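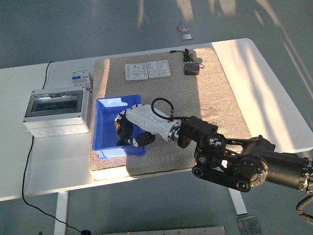 Two switched socket plates on the mat, in the sun.

Frequently asked questions about renting out my spare flat (and living to write about it)

I get a lot of email about the flat. Most of it asks the same things, so I've put my answers in one place. I'm Philomena Amegashie, I have one small rental upstairs from my own place in Brevden, and I've been doing short stays and mid-length lets there for long enough to have opinions. I'm not a lawyer or an accountant. If your question is about tax, please go ask somebody who does tax!

We use cookies to remember your preferences and to see which pages get read. By continuing to browse you agree to this. Manage settings | Accept

How did you get started?

By accident, pretty much. My tenant moved out in June, the next one fell through, and a woman from the language school asked if I'd take a teacher for a month. I said yes before I'd even bought a second frying pan. The teacher was lovely, she told a colleague, and the colleague stayed for the whole winter. I didn't list the place anywhere until the year after.

Short stays or long ones?

I like the ones in the middle, say a month to half a year. With weekend guests you're washing sheets all the time and answering messages about the key at 11 p.m. With a long let you can go a whole year without seeing the inside of your own kitchen cupboards. Mid-length people tend to be nurses on a contract, students writing something up, couples between houses. They cook, they buy their own dish soap, they ask where the good bakery is (it's on Sarpong Street, go before nine).

How do you set the price?

I look at what similar places nearby are asking, then I knock a bit off and expect people to stay longer. An empty week costs me more than a discount does. I include heating and internet and I don't include cleaning during the stay. I used to have a separate fee for every little thing and it just started arguments, so now it's one number and that's what they pay.

Do you take a deposit?

Yes. Half a month, paid before the key changes hands. I've kept part of one exactly twice, once for a burned countertop and once for a mattress I'd rather not discuss. I return the rest within a week and I send a photo of anything I'm charging for. Check what your local rules say about where the money has to sit, they're different all over the place.

What do you furnish with?

Secondhand wood furniture, new bedding, new mattress. That's my whole system. Old wooden dressers take a beating and you can sand them down when somebody puts a wet glass on top. I buy white sheets because they can all go in one hot wash and I never have to match anything. The sofa is a Destero, the cheapest one with a removable cover, and I've washed that cover so many times that it's gone from dark green to a sort of pea soup. People still compliment it, go figure.

Please don't buy a glass coffee table.

How many dishes?

More than you think and fewer than you own. For a flat that sleeps 2 I keep six plates, six bowls, six of each kind of fork and knife, one big pot, one small pot, and a decent pan. Add a sharp knife. I've stayed in so many rentals where the knife couldn't get through a tomato, and it makes me cranky every time.

Do you do your own repairs?

Painting, yes. Shelves, dripping taps, sticky windows, sure. I don't touch wiring and I don't touch gas. Fuseini Kwofie has done all the electrical work up there from the beginning and he's also the one who talked me into adding more outlets by the bed and next to the desk, which guests mention in reviews more than the view! Get quotes from more than one person for your first job, then if you find a good one, pay them fast and keep them forever.

How do you keep track of what needs fixing?

With a paper notebook that lives on a nail inside the broom closet. I tried an app called Trovska for a while. It was fine, it sent reminders and had nice colors, but I kept forgetting to open it. With the notebook I walk in with the laundry, write "bathroom door squeaks," and there it is when I come back with the oil can. Guests sometimes write in it too. One of them drew me a very good duck.

What goes in the welcome note?

The wifi password at the top, in big letters. After that: trash days (ours is Tuesday, bags out before 7 a.m.), how the shower works, where the fuse box is, my phone number, and the doctor's number. One page, printed, on the fridge. I had a folder with 14 pages in it once and I don't believe a single human being got past page 2 – the pages at the back were still stuck together.

Have you had awful guests?

Hardly any. Somebody kept a cat in there for a month and I only found out when I moved the bed. Somebody else rearranged every piece of furniture, including the wardrobe, and I have no idea how they got it through that door. I'll admit their way was better and I left it like that.

Neighbors are the bigger worry, I think. Mine have my number and they know they can use it. I bring them cookies in December and I tell them when someone new is moving in, so they aren't surprised by a stranger with a suitcase on the stairs.

What was your biggest mistake?

Carpet in the hallway. Cream carpet! I was so pleased with it. It lasted one rainy fall and then I pulled it up on my hands and knees and put down plain vinyl, and I've been happy ever since.

The second biggest was skipping the inventory list. Write down what's in the flat and have both of you sign it. Mine has 142 lines, down to the corkscrew, and it takes ten minutes to go through together with a cup of coffee.

How much should I keep aside for emergencies?

I keep 1000 in a separate account and I top it up whenever I've dipped into it. The water heater ate the whole thing once, in one go, on a holiday weekend. If you're just starting out and can't manage that much, put a little in from every booking until you get there.

Can I book your flat?

Maybe! It's usually spoken for through the spring. Send me an email with your dates, who's coming, and whether you snore – the wall on the bedroom side is thin and I'm the one on the stairs at night. I answer most messages on Sunday with my feet up.

Will you look at my listing and tell me what's wrong with it?

I used to, and then there were too many of them. The two things I ended up telling everyone were to open the curtains before taking photos and to say how many stairs there are. People with heavy bags really want to know about the stairs.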